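In Praise of the Town That Makes You Ask Directions

I have been driving to Temgate every August for thirteen years, and I still couldn't draw you a map of it. I know where the bakery is if I start from the river, and I know where the river is if I start from the bakery, but drop me anywhere else and I'll be asking the first person with a dog. I used to be a little ashamed of this. I have come around to thinking it is one of the nicest things about the place, and since Temgate is now talking about putting up four hundred new signs (400, if you'd like to see it the way the town newsletter printed it, in very large type), I'd like to say a kind word for getting lost before it's gone.

Let me be fair to signs first. I grew up in Distberg, which has them on everything, and I never once missed a dentist appointment there. Signs are good for ambulances and for people hauling a trailer. They're good for my mother, who would sooner drive to the next county than roll down her window and talk to a stranger. If you have somewhere to be at nine in the morning, you want an arrow, and I would never take your arrow away from you.

But most of us, a good part of the time, don't have anywhere to be at nine in the morning. We're visiting, or we've just moved, or we are out for a walk after supper because the house got stuffy. And on those evenings the thing that happens when you don't know the way is that you talk to somebody. You say, excuse me, is this the way to the station, and they say well, it is and it isn't, and then they walk you half a block and tell you the hardware store used to be a church. I have learned nearly everything I know about Temgate this way, including which diner waters down the coffee and why the bridge has two names.

The phone has already done most of the damage, of course. I have one too, and I use it, and I've stood on a corner turning in a slow circle trying to get the little blue dot to make up its mind while a perfectly pleasant man stood six feet away sweeping his steps. He knew where I was. He had probably known where that corner was for most of his life. It took me much too long to put the thing in my purse and ask him, and then he told me about a shortcut behind the school that wasn't on my screen at all.
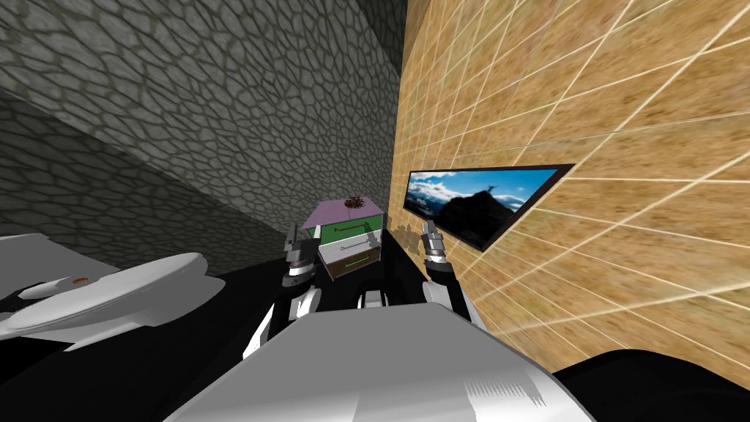 Do we lose anything when every street explains itself? We lose the small reason to speak to each other, and I think that's a bigger loss than it sounds like when you write it down.

I don't mean deep conversations. I mean the kind that last less than a minute and leave you in a better mood than you were in. My late aunt called these "sidewalk change," like the coins at the bottom of a coat pocket, and she collected them all day long. She'd come home from buying thread and it would be an hour before she got to the thread.

There is another side to it, and it has to do with how you come to remember a place. I spent 2 weeks in Daltano once, which is laid out beautifully, with a number on every corner and a color for every district, and I couldn't tell you a thing about it now except that I was always on time. Then there's Bilyk, where I spent one rainy afternoon and was lost for nearly all of it. I could still describe you the smell of the laundry on the hill street — soap and something like burnt toast — and the woman there who drew me directions on the back of a dry cleaning ticket. I kept the ticket. The directions were wrong, as a matter of fact, but they took me past a very good pie.

I know that not everybody can afford to wander. If your knees hurt, or it's dark out, or you don't speak the language well, being lost is no fun at all, and a town ought to think about those folks first. So put up signs for the hospital, the station, the restrooms and the bus. Make them big and put a light on them. I only ask whether we need one pointing to the fountain, when you can hear the fountain, and whether every alley has to have its history bolted to the bricks when there's a fellow sitting right there who'd love to tell it to you, and might even tell it differently tomorrow.

The town is taking letters on the plan until the end of the month, and I've sent mine in. It was longer than this, I'm afraid.

Sep 9, 2019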